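März, abends

Um kurz nach sieben im Labor gewesen, als Erster. Heizung lief noch nicht, den Rechner trotzdem gleich gestartet und die Daten von gestern durchgesehen. 33 Durchläufe, davon zwei unbrauchbar: einmal habe ich die Aufnahme zu spät gestartet, einmal fehlt das Ende. Beide gelöscht und in der Liste vermerkt. Die übrigen sind in Ordnung, wenn auch langsam. Ich merke beim Durchsehen, dass ich nachmittags deutlich zögerlicher steuere als morgens. Das Modell wird das mitlernen, wenn ich nicht aufpasse.

Um neun Telefonat mit Druvport wegen der Speicherplatten. Sie kommen frühestens in zwei Wochen. Bis dahin muss ich jeden Abend auf den alten Server in Diltcombe übertragen, was über die Leitung hier fast die ganze Nacht dauert. Gestern ist die Übertragung um vier abgebrochen, ich habe sie heute früh von Hand wieder angestoßen. Bis Mittag war sie durch. Prüfsummen stimmen.

Danach die Steuerung neu eingestellt. Der rechte Hebel hatte wieder Spiel, man drückt und es passiert eine Weile nichts, dann ruckt der Arm. Schraube nachgezogen, Nullpunkt neu gesetzt, fünf Leerfahrten gemacht. Es geht jetzt besser, ganz weg ist es nicht. Wenn das Ersatzteil von Ornside nicht bald kommt, bestelle ich es woanders.

Mittags ein Käsebrot am Fenster, dazu den Bericht vom letzten Monat korrigiert. In der Tabelle standen die Zahlen für die Becher und die Zahlen für die Schachteln vertauscht. Ist wohl niemandem aufgefallen, mir auch erst beim dritten Lesen. Neu verschickt, mit einem Satz Entschuldigung.
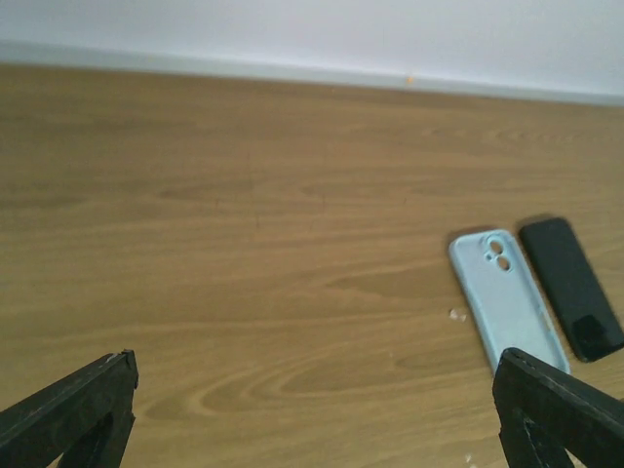 Am Nachmittag die neue Aufgabe angefangen: Handy in die Hülle. Auf dem Papier steht dafür eine Zeile, »Gerät einlegen und andrücken«, und ich hatte mir einen halben Tag dafür eingetragen. Das war zu wenig. Schon die Ausgangslage macht Arbeit. Ich will sie von Durchlauf zu Durchlauf verändern, damit das System nicht einfach eine Stelle auf dem Tisch auswendig lernt, aber so, dass ich hinterher noch sagen kann, welche Lage welche war. Die hellblaue Hülle liegt mit der Rückseite nach oben, das schwarze Telefon schräg daneben, ebenfalls Rückseite oben, und die Kameras zeigen bei den beiden in entgegengesetzte Richtungen. In dieser Lage reicht Hinschieben nicht. Die Hülle muss umgedreht werden und eines der beiden Teile zusätzlich gedreht. Ich habe das als eigene Gruppe angelegt und »verdreht« genannt. Daneben gibt es »gleich«, bei der die Kameras in dieselbe Richtung zeigen, und »offen«, bei der die Hülle schon mit der offenen Seite nach oben liegt. Mit »offen« hätte ich anfangen sollen. Morgen mache ich es in dieser Reihenfolge.

Das Umdrehen ist der schwierige Teil. Mit den Fingern komme ich flach über dem Tisch schlecht unter den Rand der Hülle. Zweimal hat sie sich nur verschoben. Dann habe ich es anders versucht, an den langen Seiten gegriffen, angehoben, über der Tischmitte gekippt und abgelegt. Das klappt häufiger, dauert aber. Beim Telefon ist es umgekehrt: Es lässt sich gut fassen, rutscht aber im Griff, sobald ich es drehe. Die Fingerspitzen sind abgenutzt. Ich habe überlegt, sie mit Gummi zu bekleben, lasse es aber vorerst. Sonst passen die neuen Aufnahmen nicht mehr zu den alten, und ich müsste die Schachteln ebenfalls wiederholen.

Dann die Frage, was als gelungen zählt. Bei den Bechern war das einfach, der Becher steht oder er steht nicht. Eine Hülle kann an drei Ecken sitzen und an der vierten abstehen. Ich habe mich für drei Stufen entschieden: sitzt ganz, sitzt teilweise, sitzt nicht. Die mittlere Stufe bleibt im Datensatz, bekommt aber eine eigene Kennung. Die Projektleitung in Subramaniam hätte gern nur Ja oder Nein. Das kann man später immer noch zusammenlegen, auseinandernehmen kann man es nicht mehr.

Fehlversuche behalte ich jetzt auch, sofern danach ein Korrekturgriff kommt. Wenn ich abrutsche und neu ansetze, ist das vermutlich das Nützlichste an der ganzen Aufnahme. Beim letzten Modell war genau da die Schwäche. Es griff einmal daneben und machte dann weiter, als hätte es etwas in der Hand.

Ziel für diese Aufgabe sind 162 Durchläufe. Mit 30 am Tag wäre ich in einer knappen Woche durch, aber so schnell werde ich mit der Gruppe »verdreht« nicht sein. Ich trage lieber zwei Wochen ein, dann fällt es auch mit den Platten zusammen.

Noch zu erledigen: Beschreibungstexte zu den Durchläufen vereinheitlichen. Mal steht da »Hülle«, mal »Schale«, mal »Case«. Ich nehme überall »Hülle«. Den Tisch vor jeder Sitzung abwischen, Krümel liegen sonst in jeder Aufnahme an derselben Stelle. Wecker für die Übertragung auf drei Uhr stellen oder das Skript so ändern, dass es von selbst neu anfängt. Letzteres habe ich um halb sieben noch gemacht und mit einer kleinen Datei getestet. Ob es bei der vollen Menge läuft, sehe ich morgen.

Um sieben gegangen. Rücken tut weh vom Stehen, morgen nehme ich den hohen Hocker aus dem Flur.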